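3.2 The kitchen as a place where oil is used up

When we began planning this study we expected to spend most of our time on the oils themselves, and it was only after the first round of home visits in Stillach that we came to see how much of the story belonged to the rooms in which those oils were poured, wiped, spilled and forgotten. A household does not finish a bottle of food-safe oil the way it finishes a bottle of milk. It finishes part of it, puts the rest at the back of a cupboard, and comes back to it months later when a board or a spoon has begun to look thirsty. For that reason the present section is given over to households and their habits, and the chemistry waits until Section 4, where the reader who came for drying curves will find plenty of them.

Our households were recruited in two towns, Stillach and Vudness, which were chosen because they sit at nearly the same elevation but differ a good deal in their indoor winter humidity. Stillach homes are for the most part heated by hot water radiators, and the air in them is gentle on wood. Vudness homes rely on forced air, and from October onward the people we visited there told us, often before we had taken our coats off, that everything they owned was cracking. We took these remarks seriously. They were not measurements, of course, but they told us what people were looking at when they decided to reach for the oil, and that decision is the thing this section tries to understand.

Each household received a diary with 90 ruled lines, one line to be filled in whenever any wooden item in the kitchen was oiled, waxed, sanded or thrown away. We asked for the name of the item, the product used, and a few words on why. The last column turned out to be the most generous. People wrote that guests were coming, that the board smelled of onion, that it was raining and there was nothing else to do. One person filled the space, and a good part of the margin, with a recipe for beeswax paste handed down from a grandmother, and we have tried it since and can recommend it warmly.

We sorted the reasons into 4 groups. The first we call appearance, and it covers any entry in which the writer mentioned color, dullness, or the look of the grain. The second is feel, where the surface was described as rough, fuzzy or dry to the touch. The third is routine, meaning that the writer oiled on a fixed schedule and gave no other cause. The fourth, which we named occasion, holds the guests and the rainy afternoons. Two of us sorted every entry separately and then sat down together over the ones where we disagreed, and these were mainly entries in which a person had noticed the look of a board only because company was expected. We placed those under occasion, after some friendly argument, and a reader who would have placed them under appearance will find the alternative totals in the appendix.

Appearance was the leading group in both towns, and it led by more for dark woods than for pale ones. We had guessed the reverse. A pale board shows stains readily, and we supposed that its owner would be moved to care for it sooner. What the diaries suggest instead is that people with pale boards scrub, while people with dark boards oil. Long streaky grain in a dark wood seems to invite attention, and several diary keepers wrote with real affection about watching the darker bands come up again. A carved juice groove, where there was one, was often mentioned as the place where the old finish looked tired first.

Counter space was the second thing we had not thought to ask about, and it kept coming up all the same. In kitchens where appliances live out on the counter, a board of any size has to share what room is left, and the diary keepers in such kitchens more often wrote that they leaned the board up somewhere or put it away between meals. Figure 5 gives an idea of the surfaces and counters we have in mind.
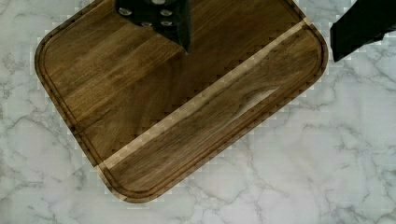
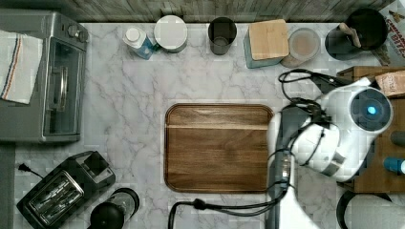

Figure 5. Dark wood cutting board with a juice groove, on marble (first picture); marble counter with a toaster oven and a two-slot toaster (second picture).

3.3 Products and how they were applied

We supplied two products, and we also let people go on using whatever they already had, feeling that it would be unkind as well as unwise to take a favorite tin away from anyone. The supplied products were Baxter, a plain mineral oil, and Olov, a blend of raw linseed oil and wax. Both were handed out in unmarked bottles with a cotton cloth and a single page of instructions, which asked the user to apply a thin coat, leave it overnight, and wipe off whatever remained in the morning.

Hardly anyone left it overnight. The diaries are quite open on this point — dinner has to be made, and the board is wanted. Mineral oil forgives this sort of haste, as it never hardens in any case, but a linseed blend does not reach its best if it is wiped away early, and we believe that some of the lukewarm remarks about Olov come from boards that were put back to work too soon. In the second round we changed the page of instructions to suggest oiling right after the evening dishes, and the remarks from Vudness became noticeably kinder.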